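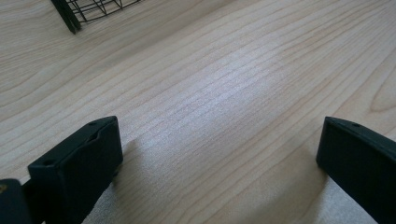
Kirsty Rudd
I would advise against sanding until the existing finish has been identified. The members' guide is clear on this point, and it applies to pale tabletops in particular. A clear lacquer and a hardened oil can look alike once they have been on a table for a few years, and they require different treatment.

May I ask what has been applied to the top since it was delivered?

benchroom_4
Thank you for the prompt response. The table is one of the Samonte work tables purchased for our reading room in January. The delivery papers state "clear finish" and provide no further information. Our staff have wiped it each evening with a damp cloth and a small amount of dish soap. No oil, wax or polish has been applied.

The difficulty is a dull feel along the side where visitors sit. My supervisor has requested a written recommendation before any product is ordered. The two options under consideration are a light sanding followed by oil, or a cleaner and no sanding at all.

Jahangir Bandara
My recommendation differs from Ms. Rudd's in one respect. I agree that the finish should be identified. I do not agree that this needs to delay the work by more than an afternoon.

The test is simple. Select a place on the underside of the top, provided that it received the same finish. Apply one drop of water and leave it for ten minutes. If it darkens the wood, the finish is either thin or an oil. If it remains as a bead, there is a film on the surface. Follow this with a cotton swab and a little denatured alcohol on the same spot. Shellac will become sticky. Most modern lacquers of the kind used on office furniture will not change quickly.

Please ventilate the room and keep the alcohol away from the upper surface.

Kirsty Rudd
The underside is often finished with a single coat, or left bare. A result obtained there may not be valid for the top. I would request the finish schedule from the seller in writing and wait for the answer.

Jahangir Bandara
That is a fair objection, and I should have mentioned the inside edge of the apron as an alternative. I have, however, waited on finish schedules before. The last one arrived after the table had been replaced.

oakline
A general remark on grain, as it has a bearing on the sanding question. Where the lines of a board run straight, a sanding block is easy to control. Where they curve around a swirl, the direction changes every inch or so, and scratches that would be hidden elsewhere will cross the grain and show under an overhead light. Members who decide to sand should use 400 grit at the end, by hand, and should inspect the work with a lamp held low to the surface.

I would not begin with 100 grit on any table of this type. If the top is veneered, it may be ruined in one pass.

benchroom_4
I was not aware of the risk with veneer. How is this to be determined without damage?

oakline
Examine the end of the top. In a solid board, the lines on the face continue over the edge and appear as end grain. If there is a separate strip, or if the pattern stops at the corner, you should assume veneer until shown otherwise.

Narkia_user
Our office used Restix cleaner on tables with a similar complaint, and the dull feel was removed in two applications. The cause was soap residue. I would submit that the nightly dish soap is the most likely explanation in this case also.

Kirsty Rudd
I would support a trial of that kind, subject to a test area. Plain warm water and a well-wrung cloth should be tried first, followed by a dry cloth. The soap should be discontinued immediately — this may be done today without further inquiry.

Jahangir Bandara
Agreed as to the soap. I remain of the view that a worn film will need a new coat in due course, and that cleaning will only postpone the matter.

Kirsty Rudd
Postponing it is acceptable to me. A finish that is sound should be left alone.

benchroom_4
The evening staff have been instructed to use water only. I have written to Anport, who supplied the table, to request the finish schedule, and I will check the end of the top for a strip on Monday. Sanding will not be authorized at this stage.

oakline
Please post the result of the edge check in this thread. If it is solid, I can forward my notes on 300 and 400 grit papers.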